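Search this site Search Go

Teaching by Hand: Progress Report to the Sisell Fund, August

Hello again from Skurar! You asked for a plain account of where your money has gone, so I'll skip the charts this time and just tell you how the demos are coming along.

We're still working in the Holtov simulator, where one of us drives the arm with a handheld controller and the software saves every move. The job we're teaching is to pick up the soda can with other stuff on the counter, and we set our goal at 200 good runs. We have 100 so far, and I'm pretty happy with that (it was 60 when I last wrote).
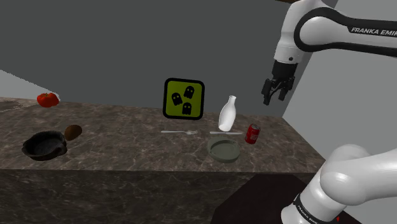 Sadowski wrote back after seeing the early runs that the drivers were going too slowly near the grab, and that a robot trained on all that dithering would learn to dither too. Fair point! I went back through my own runs and, yep, I hover. I get close, I stop, I fiddle with the wrist, and all of it gets saved along with the useful part.

So we changed how we practice. Every driver now does 9 warm-up tries before anything gets saved, and if you catch yourself stalling you throw the run out and start over. It's a bit of a pain, but my own hands are a lot steadier for it. We also turned down how fast the gripper closes.
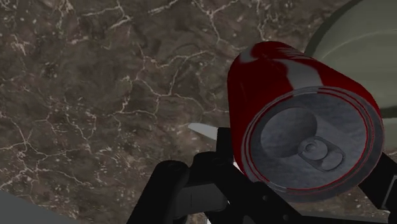

The other thing that ate up time was the controller itself. Turning your wrist and sliding your hand sideways felt like the same motion to new drivers, and they kept getting one when they wanted the other. We split them so a button has to be held down for turning. People grumbled for a day or so and then got used to it.

I also gave up most of a Saturday to sorting the saved runs into keep, maybe and toss. The maybe pile is bigger than I'd like, and I'd love a second opinion on it from Sadowski before we train on any of it.
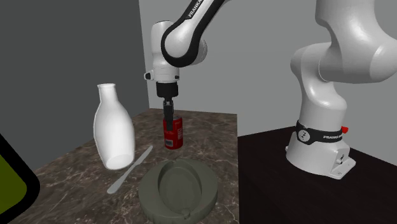
What's next

Finish the other 100 runs, with fresh layouts mixed in so the arm doesn't just memorize one counter. After that comes a first training pass on the keep pile only. The budget is on track, and the one thing I'd ask for is a second controller, so two of us can drive at the same time.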